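Why test a policy in simulation if it was trained on real demos?

Posted by Tarun Vishwakarma

I've been reading the Clonell write-up and I'm stuck on the evaluation part. They train on 752 real demonstrations, then score the policy in a simulated copy of the bench – 28 start layouts, 5 runs each. The wrist view in the simulator is plain: brown tabletop, a turquoise tray and a pink container at the right, the gripper fingers at the bottom. 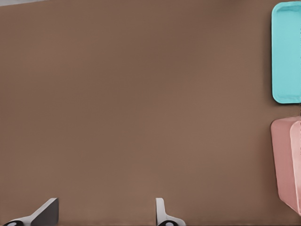

Rojanasak wrote back to me that absolute scores don't matter much here, only whether the simulator ranks policies in the same order as the real arm. Is that enough to trust it?

plistis_user
Mostly yes. Ranking is what you need when choosing between checkpoints. Check the paired runs, where they put the same policies on the real arm. If the order holds there, fine. I wouldn't quote the simulated success rate as a real one though. Contact and lighting are both simplified – mine came out 40 points too high once.

Cevuddale
just run it on the real robot, sim numbers are useless

Rojanasak
Not if you've got a dozen checkpoints and one arm. Use the simulator to drop the bad ones, then test what's left on the bench.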